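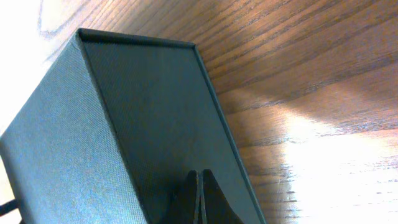 Fabric-covered box in dark teal, on a wooden surface.

Looking After Fabric-Covered Boxes

Cloth boxes are sold for photos, letters, sewing things, spare cables and anything else that has no drawer. They look better on a shelf than bare cardboard does, but the covering picks up dust and skin oil, and most of them can't be washed. The method below is the one I use at home on my own boxes. I have boxes that have been handled every week for years and still look decent.

Before you start

Find out what is under the cloth. Press a side panel gently with your thumb. If it gives a little and springs back, it is probably cardboard or gray board, and water is your main problem. If it doesn't give at all, it may be wood or hard plastic, and you can be a bit bolder. Either way, don't soak it.

Empty the box and leave the lid off for an hour. Boxes that have been shut in a closet since August often smell stale, and a lot of that goes with fresh air alone.

Dusting

Use a soft brush, the kind sold for paint trim or for baking. Brush in one direction along the weave, then across it. Start at the top edges and work down. Pay attention to the places where a panel is set in from the border, as lint packs into those corners. A dry toothbrush gets it out.

A vacuum works if you put the brush head on and turn the suction down. Hold the cloth flat with your free hand near any edge that is starting to lift. I pulled a corner right off a linen box once by skipping this.

A lint roller is fine on tight weaves. On anything loose or fuzzy it pulls threads.

Marks and spots

Try a white eraser first. Rub lightly, brush off the crumbs, and look again before rubbing more. Pencil and scuff marks usually come out this way.

For grease, cover the spot with cornstarch and leave it overnight. Brush it off in the morning. Repeat if the spot is lighter but still there. Two rounds took care of salad oil on one of mine, and I have given up on older stains that went through to the board.

For anything else, mix 2 drops of dish soap in a cup of cool water. Dip a white cloth, wring it until it no longer drips, and dab. Test the bottom of the box first. Dark greens, blues and reds are the ones that bleed. Dab the whole panel lightly at the end, or you will have a ring where the damp area stopped.

Dry the box open, upright and away from the radiator. Heat makes board warp. 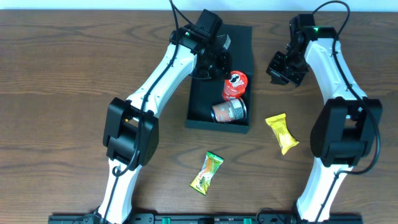
Put a folded towel down before you turn a damp box over. Dye can transfer to a tabletop, and a damp base left standing on wood can leave a pale patch in the finish. If you already have one of those, a little mayonnaise rubbed in along the grain and left for 19 minutes sometimes clears it. Wipe it off well.

Lifted corners and loose edges

White craft glue is all you need. Put a small amount on a toothpick, slide it under the loose cloth, and press the cloth down from the middle out toward the edge. Wipe off what squeezes out right away. Wrap the corner in wax paper and hold it with a clothespin until the next day.

Hot glue leaves lumps you can see through the cloth. Super glue turns it stiff and dark.

If threads are fraying, trim them with small sharp scissors and touch the cut ends with the same craft glue thinned with a few drops of water. Don't pull them.

Sun and shelves

Cloth fades on the side facing the window. Turn your boxes every couple of months so they fade evenly, or move them to a shelf out of direct light. There is no good fix for a faded panel. Fabric markers never match.

Don't stack heavy boxes on cloth lids. The lid sags and the covering wrinkles where it gives. Keep the heavy ones at the bottom and put a piece of stiff cardboard between layers.

Keeping the inside clean

Line the bottom with plain paper cut to size and change it when it gets dirty. Don't use newspaper, as the ink rubs off. For photos, buy acid-free tissue.

Small paper labels on string hold up better than stickers. Sticker glue works its way into the weave and collects dirt long after the label is gone.

Reader notes

Jaruwan Nakpan uses a makeup sponge in place of a cloth for dabbing and finds it leaves fewer rings.

Ekkachai Ongart asks about velvet. Steam it from a distance, brush the pile up while it is still warm, and skip the eraser.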